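3.2 Choice of surface color

The survey was sent to 700 households in Prata and Vonon, and 600 of them returned it complete. Most answers concerned cleaning habits - how often the worktop is wiped, and with what.

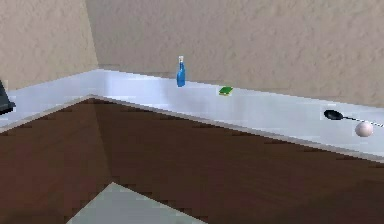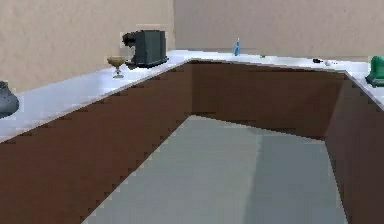

Figure 4. Rendered kitchen, white countertop over dark brown fronts.

Respondents in Vonon wiped their worktops more often than those in Prata, also when household size was held constant. The difference was largest in homes with small children. A pale top over dark cabinets, as in Figure 4, was the combination that respondents most often called "easy to see dirt on", and the same persons reported more wiping per week. We return to this point in Section 4.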